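Learning to let the sourdough sit

I've been trying to get our evening meals back on some kind of schedule since August, and bread has ended up at the center of it, mostly because it makes me stay home and putter. 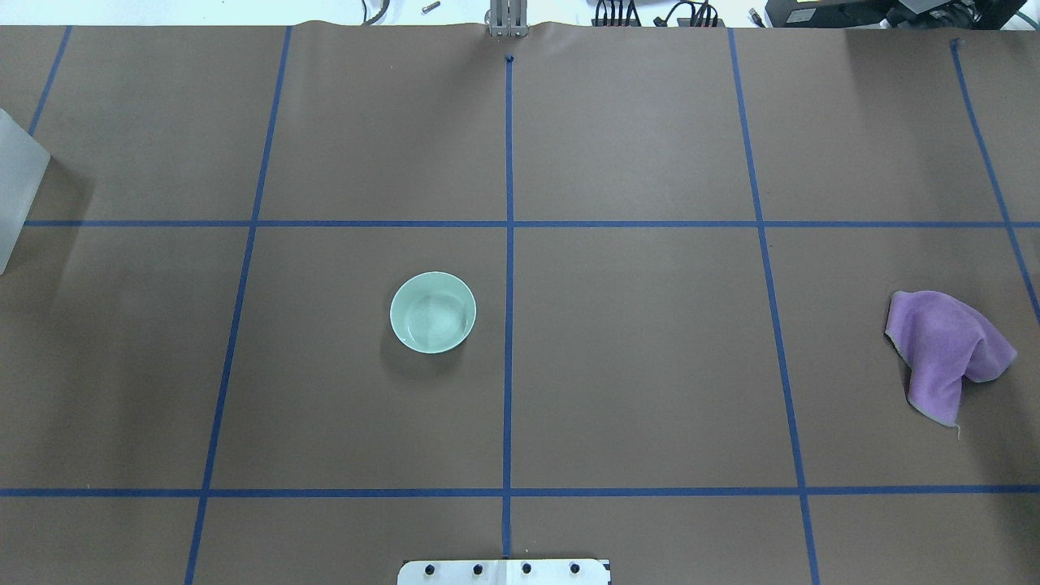

Gyula Pap wrote to me after my last post that I was rushing the dough, and that 14 hours in the fridge was the least he'd ever give it. He likes 18, and he said the crust would tell me the rest. Well, I tried 18, and oh my, Gyula, you were right! The loaf came out so dark and crackly that we ate half of it standing up at the counter with butter running down our wrists (and no supper after that, I'm afraid).

I used the rye from Pesonen this time, around 600 grams of flour altogether with a little more than a third of it rye. It's a thirsty flour and it makes the dough stickier than I'm used to — wet your hands before you shape it and you'll be much happier.

Next up is my grandmother's caraway loaf, which she baked in a lidded pot and never once wrote down. My aunt remembers potato water in it, my mother swears it was buttermilk, and I'm going to try the potato water first. If any of you grew up with a loaf like that, please write and tell me how your family made it.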